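Mon 22 December
By Lesia Maksymiv

Chapter 2: Breathing Before Singing

Most of us come to our first singing lesson wanting to sing, of course, and it can feel a bit unkind to be asked to stand still and breathe for the first 12 minutes. Bear with me, though! A long, easy breath carries a tune further than a strong throat ever will.
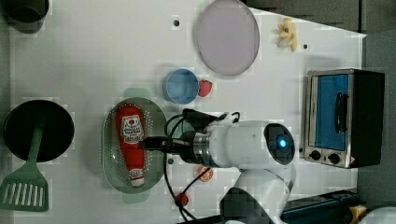 Polishchuk would tell every new choir at Rerkden that a phrase is lost "in the breath before it, and never on the high note," and I've come to agree. So we'll begin with slow exhaling, and leave the scales for later in the chapter.

Contact | Copyright Orkard | Back to top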